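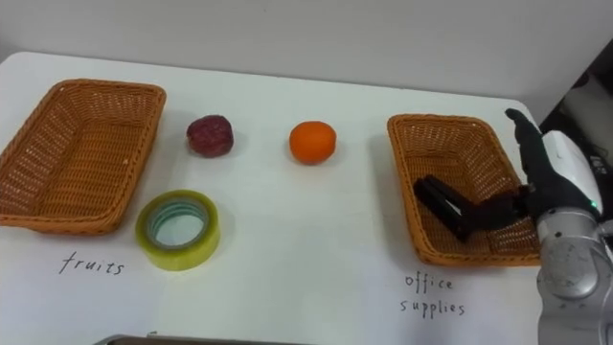
**How hard should a football be for a Sunday league match?**

Pump a size 5 ball to the pressure printed beside the valve, and check it with a gauge on the morning of the game. Pressing it with a thumb is a poor test, as a stiff old ball feels full when it is well short of air.

## Inflating the ball

Put one drop of silicone or glycerine oil on the valve and one on the needle. Push the needle in straight, with a slight twist. A dry needle forced in at an angle can push the valve into the bladder, and the ball is then finished.

Add air in short bursts and take a reading every 3 strokes once the ball is round. Most hand pumps overshoot quickly near the end. If the reading is too high, let air out through the needle with the pump detached.

A ball kept in a cold shed will read low. Bring it indoors for 2 hours before you measure, then check again at the pitch in February or any other cold month.

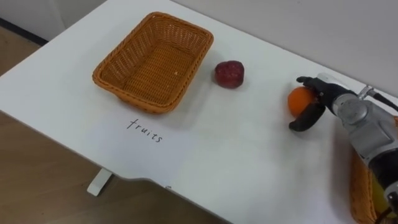 Slow leaks come from the valve more often than from the panels. Hold the ball under water in a bucket with the valve uppermost and watch for a line of small bubbles. A few drops of oil and a day's rest will often reseal it. Bubbles from a seam mean a damaged bladder, and on a moulded ball that can't be mended at home.

## Washing the ball

Use a soft brush, lukewarm water and a little washing-up liquid. Keep the valve out of the water as far as you can. Wipe off the suds with a damp cloth and leave the ball to dry at room temperature — never on a radiator, as heat lifts the glue under the panels.

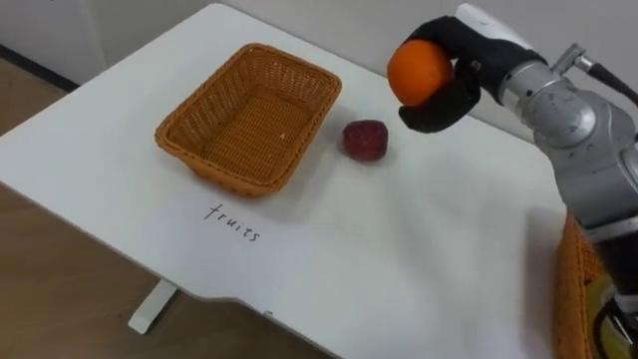 **Trefor Lewis**
Kit and Equipment Editor

## Boots

Knock the mud off while it is still damp. Dried clay has to be scraped, and scraping marks the soleplate. Take out the insoles and laces, and stuff the boots with newspaper. Change the paper after an hour and once more before bed.

Leather boots need a thin coat of dubbin when they are fully dry. Synthetic uppers need only a wipe. I use the Folero brush for soleplates, which has bristles narrow enough to get between the studs.
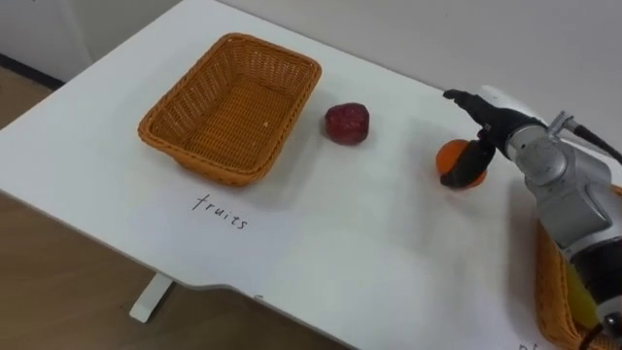
Screw-in studs should come out every few weeks. Clean the threads with an old toothbrush, put a smear of petroleum jelly on each and refit them by hand before using the key. A stud that starts crooked will strip the socket. Check the edges for burrs and smooth small ones with 500 grit paper, finishing with 800. Replace any stud that still feels sharp.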